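A Good Grip on a Dish Towel

Three robot hands, two controllers, and a lot of laundry. We spent time with a small workshop in Ghent that wants to know which gripper you'd trust to pick up after you.

The first thing I learned about robot grippers is that a sock is harder than a brick. The second came a few minutes later, when Zoriana Boiko handed me the remote paddle, pointed at a sock on the floor, and let me miss it four times in a row. I got the carpet. I got a lot of air. On the fifth try I got the sock by one thread and it slid off before I had it up to knee height, and I was so pleased with myself that I asked to go again.

Boiko runs the test floor at Semeniuk, a workshop with five people, one long room and a coffee machine that everybody treats with great care. They build home robots in small batches for other companies, and for most of this year they have been stuck, quite happily, on one question: what should go on the end of the arm?

You'd think that would be settled by now. Grippers have been picking up car parts for decades. But a car part is stiff, it arrives the right way up, and it sits where the drawing says it should sit. A house is full of things that fold, roll, sag and get kicked under chairs. So Semeniuk bought, borrowed and built its way to three candidates and set up a contest.

The three hands

The Jurkel is the one that gets attention from visitors. It has three soft fingers that fill with air and curl inward, and it picks up a ripe pear so gently that I wanted to applaud. Cor Wuyts, who looks after the hardware, loves it and says so often. He also showed me the compressor it needs, a box the size of a small suitcase that hums through the whole session. "I can build it into the base," he told me. "I can't make you want to live with it."

The second is a suction head made by Landico. On anything flat and shiny it is almost comically good. It went down a row of paperback books like somebody dealing cards. On a wool hat it made a rude noise and let go.

Number three has no real name. It's a plain two-finger gripper that Lev Kravets drew up to fit the arm they already had, with slim molded fingers that open and close in parallel. The mounting plate is printed in whatever color is on the machine when a new one is needed. Kravets calls it the tongs. Everyone else calls it Lev's.

If I'm going to declare a favorite early, I might as well do it now. I came in rooting for the Jurkel, as I suspect most people would, and went home with a soft spot for the tongs.

Socks, spoons and one awful glove

The test list has 13 items on it, and arguing over that list took longer than building the table it's taped to. It starts friendly (a tennis ball, a plastic cup) and gets mean. There's a teaspoon, a phone charger with its cable, a paperback, a sock, a dish towel, and a rubber glove that sticks to everything including itself. Each item is dropped from waist height and left however it lands. The person driving gets one approach. Touching the item and backing off for another look counts as a miss, a rule that I thought was cruel until I saw how much time people lose by fussing.

By the time I visited, the log stood at 2,976 attempts. Struan Gillies keeps it, in a spreadsheet with a column for remarks, and the remarks are the best part. I read him a few aloud over lunch. "Glove won." "Perfect, then dropped it on Cor." "Spoon went under the fridge, see also yesterday."

What the log says is fairly clear, and it's more interesting than a simple ranking. The soft fingers are best on round things and anything that bruises. Suction is fastest by a mile when it works at all. And the two-finger gripper comes first on cloth by a long way, mostly thanks to its thin tips, which can slip in under a fold and pinch. It does poorly with the tennis ball – the ball squirts out sideways like a bar of soap – and Kravets is not at all defensive about that. He has already tried four kinds of rubber pad. One of them held the ball and then wouldn't let it go.

Watching cloth being picked up well is a real pleasure, by the way. A good driver doesn't go for the middle of the heap. She looks for a ridge, turns the wrist so the fingers straddle it, lowers until the tips just brush the floor, and closes. Boiko makes it look like nothing. I went for the middle every time, and shoved towels around the room like a tiny snowplow.

Same hand, different brain

Then they changed the controller on me, and it felt like getting into a different car.

Until that point I'd been using the shop's own unit, which sends a position and expects the gripper to go there. You squeeze the paddle halfway, the fingers close halfway. It's easy to learn. The trouble shows up with thin things: ask for fully closed with a teaspoon handle in between, and the motor goes on pushing against it until something gets warm.

The Skaltonix unit works on effort. Squeeze gently and the fingers come in until they meet something, then hold at a gentle push. Squeeze harder and they press harder. I needed a good ten minutes to stop crushing the paper cup, and after that I didn't want to go back. With the charger cable especially, I could pinch lightly, feel my way along by watching how the fingers settled, and then commit.

"People say they want strength," Gillies said. "Give them an hour and they ask for less of it."

There's a cost, of course. The Skaltonix is fussier about its wiring, and the connector at the wrist is where the trouble gathers. Every turn of the wrist bends the cable a little. Wuyts runs a bench rig that does nothing but twist, and the first cable he tried on it quit after some 2,000 turns, a number he repeats with real gloom. The newer one hangs in a looser curve and has outlasted it so far. He'd like to route the whole thing through the inside of the arm, and Kravets would like him to wait until the shape of the bracket stops changing. They have this talk in front of guests, and I got the feeling they enjoy it.

Where do you put the eyes?

Cameras turned out to matter more to my own driving than the fingers did. With a single camera mounted high, I could see the whole floor and had a decent idea of where to go, but I kept misjudging the last inch. Carpet is bad for this. It has no edges to measure against, and a dark fingertip over gray pile could be touching or could be well above it. Boiko gets around it by watching the pile itself for the moment it starts to flatten.

A second camera at the wrist fixes the last inch and spoils everything before it. You get a lovely close look at the thing you're about to grab and lose all sense of where the chair is. With both feeds side by side I did my best driving of the visit, though my eyes were tired long before my hands were. Two of the regular drivers have gone back to the high camera alone. They say they've learned what the hand looks like when it's right, and the extra picture slows them down.

I asked whether the bright mounting plate helped. Kravets said yes, and that he wished he had planned it. Against gray carpet the green is so easy to find at a glance that nobody wants him to print the next one in black.

What they'll build

Semeniuk hasn't picked a winner, and may not pick just one. The current thinking is Lev's tongs as the standard hand, with the Skaltonix unit behind it and a quick mount so the suction head can be swapped in for flat things. The Jurkel stays on the shelf for now. Wuyts has asked for 100 more runs with it and a quieter compressor before anyone calls that final, and Boiko has said he can have them as long as he does the driving himself.

I'd buy tickets to that. I'd also like another crack at the rubber glove.
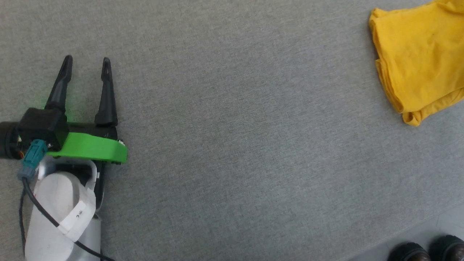
Ghent, November

Two-finger gripper on the test carpet at Semeniuk, fingers open, with a yellow cloth still on the floor. The teal connector and its thin black cable are at the wrist. Kravets is drawing a new set of fingers with slightly wider tips, and the cloth runs will be repeated with those before the teaspoon comes out again.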